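Two-arm sorting cell, student project
Pre-session inspection checklist with comments
Plikex Robotics Club, Turngate workshop, bench 4
Inspector: Margareta Vlad
Second reader: Horațiu Sima
Team: Shiyu Hao, Alina Oprea, Paraschiva Grecu
Inspection carried out in March, started 16:10

Result codes: P = pass, PC = pass with comment, F = fail, NA = not applicable. An F in section 1 or 2 stops the session. An F elsewhere is at the inspector's discretion and must be initialled by a second person.

Section 1. Power and emergency stop

1.1 Mains lead undamaged, plug fused to the value on the label. P
1.2 Power supply outside the cell and not covered. P
1.3 Emergency stop reachable from the operator's chair without standing up. P
1.4 Emergency stop removes motor power from both arms. P
1.5 Restart requires a deliberate action at the keyboard after the stop is released. PC
1.6 Residual current device tested this term. P

Comment on 1.4: Tested with both arms raised and no load. The arms sink when motor power is removed. They have no brakes, and the team knows this. The rest position should be commanded before any planned power-off. Paraschiva has added the command to the shutdown script, and it was run twice in front of me.

Comment on 1.5: The restart prompt accepts any key. Change it to a typed word. A sleeve on the space bar is enough to restart the cell at present. Action: Shiyu, before the next session.

Section 2. Structure and mounting

2.1 Front rail fixed at both ends, no movement by hand. P
2.2 Arm base bolts at the torque given in the build notes. PC
2.3 Mounting bar free of cracks at the bolt holes. P
2.4 Enclosure walls secure. P
2.5 No loose fasteners on the tabletop or floor panel. P

Comment on 2.2: One bolt on the left base took a further quarter turn. The others were at the figure. The build notes call for thread lock on the base bolts, but the team could not say whether it had been used on the left side. Remove, clean and refit one bolt at a time, with the arm in the rest position and power off. Mark each head with paint pen afterwards so that movement shows at the next inspection.

Comment on 2.3: The bar is scuffed along its length. The marks are in the surface finish only and do not need treatment.

Section 3. Cables

3.1 Cables clipped to the links where clips are provided. P
3.2 Enough slack at each joint for the full range of the sorting routine. P
3.3 No cable can enter the gripper jaws. PC
3.4 No cable passes under a moving base. P
3.5 Connectors fully seated at the wrist. P

Comment on 3.3: The purple cables make high loops over the arms. Slack is needed for wrist rotation, and I do not want it taken out completely. The concern is the case where one arm reaches across while the other is raised, when a jaw could pick up the opposite loop. It did not happen in 21 cycles run at half speed. Alina has proposed one further clip on each link, which would bring the loop down without loading the connector. Agreed. Fit the clips and repeat the same number of cycles before going to full speed.
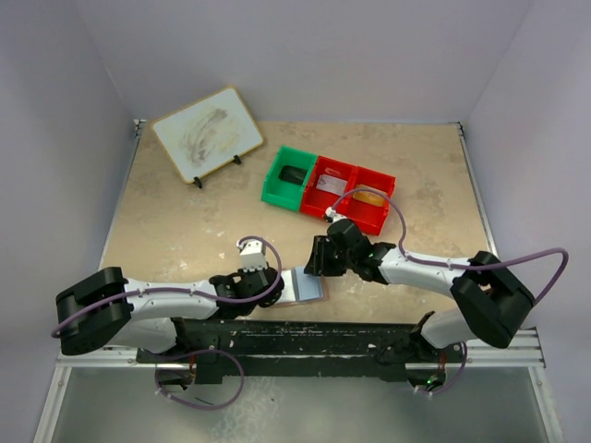 Section 4. Working area and task objects

4.1 Only objects named on the task sheet inside the cell. PC
4.2 Bins joined and unable to tip when touched by a gripper. P
4.3 Object start area within reach of both arms. P
4.4 Tabletop clean enough for reliable gripping of flat items. PC
4.5 Whiteboard stable on its feet. PC

Comment on 4.1: The task sheet I was given is an old issue and lists the bins by number only. Since one bin is green and two are red, the sheet should state the colour and position of each. Two team members gave me different answers about which was bin 1. Number from the left as seen by the operator and write it down.

Comment on 4.4: The blue card is the most difficult item in the set. A jaw has to get under an edge, and the team's method is to press one end and lift the other. This puts a downward force on the table through the fingertip. The limit in the software is 5 newtons and must stay there. The pale scuffs on the surface are to be entered on the wear sheet so that new ones can be told from old ones. Wipe with a dry cloth. No spray cleaner inside the cell.

Comment on 4.5: The board leans back on two small feet and is not fixed to anything. It is far enough back for the card routine. For the planned wiping routine it will be pushed on directly, and it must be clamped or stopped at the rear before that is tried. It also needs a proper clean. Old marker left on the surface makes it hard to judge whether a wipe has done anything, and Horațiu raised the same point when he read the draft of this report.

Section 5. Software limits

5.1 Joint speed limit set in the configuration file and not in the script. P
5.2 Arm-to-arm clearance check enabled. F
5.3 Timeout on lost communication. P
5.4 Log written for every run, including aborted runs. P

Comment on 5.2: The check was present but commented out. Shiyu explained that it had been stopping the card routine, in which the two grippers have to work close together. I accept that the default clearance of 42 mm is too large for this task. Switching the check off is not an acceptable answer. Set a reduced clearance for the card routine alone, keep the default for everything else, and have the log record which value was in force. The check was switched back on at the default before I left the bench. The card routine is suspended until the reduced value has been tested at half speed. Discretion applied, initialled MV and HS.

Section 6. People and procedure

6.1 Operator and one observer present for all powered work. P
6.2 Hands outside the cell while motor power is on. P
6.3 Hair tied back, no lanyards. P
6.4 Eye protection available. P
6.5 Spoken call before each start. PC

Comment on 6.5: The call was made every time but the wording varied. Use "arms live" and wait for the observer to repeat it. Other benches on the Jostelberg schools programme use the same words, and the team will be sharing space with them at the spring meeting.

Actions outstanding

Restart prompt, typed word: Shiyu
Left base bolts, refit and paint mark: Paraschiva
Extra cable clips and repeat cycles: Alina
Task sheet reissued with bin colours: Alina
Rear stop for whiteboard: Paraschiva
Clearance value for card routine: Shiyu, checked by Horațiu

Status: cleared for half-speed work, card routine excluded. Full speed requires a reinspection of sections 2, 3 and 5. A copy of this sheet goes in the Spahić folder at the bench and one to the office.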